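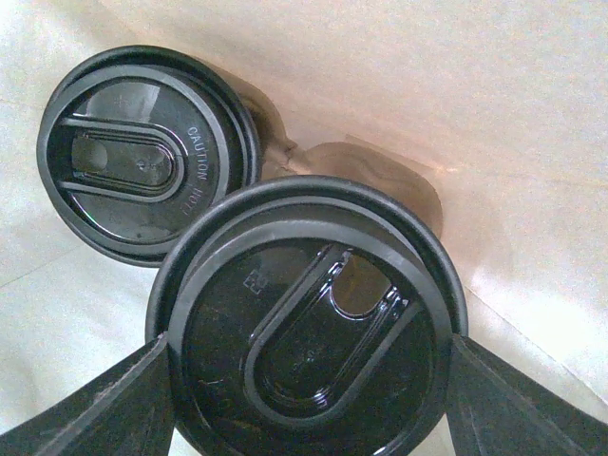
Takeaway cups and lids: gallery

Notes by Svenja Hauser, 28/09/2022. The subject is disposable hot-drink cups with black plastic lids, compared for the Petthorpe counter. Cup stock is ordered from Nodaven in cartons of 999, lids in sleeves of 30.

1. Lid, top side. Glossy black, raised outer rim, second ring inside it. The sip well is recessed and oval, with the drinking hole at one end. CAUTION HOT is molded into the flat part of the top.

2. Printed cup, lid fitted. Black paper body, white lettering, thin white band just under the lid. The rim of the lid is wider than the cup wall.
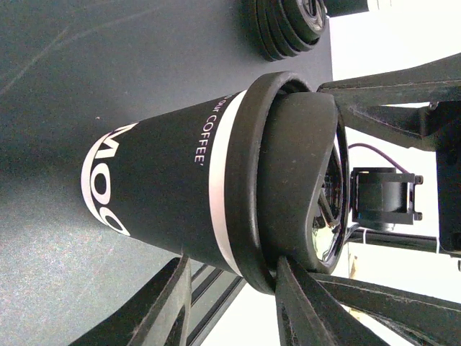

Fit is checked by pressing evenly around the full rim, then lifting the cup by the wall only. Zeeshan Butt repeats this with 300 ml of water in the cup. A lid that lifts on one side is set apart and tried on 2 more cups before it is rejected.

3. Tabletop. Dark gray and matte, with an orange rubber band at the left and black cylinders with white lettering at the right.

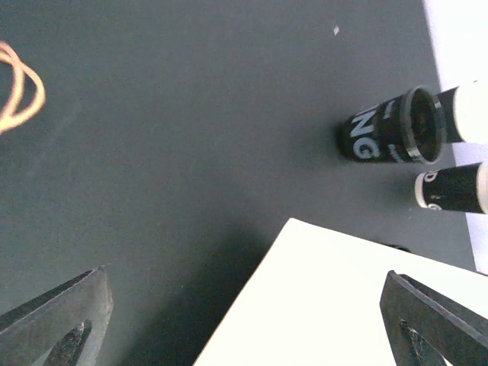 Lids are stored rim down and kept in the sleeve until needed. The Grindach lids were last compared in April and are listed on a separate page.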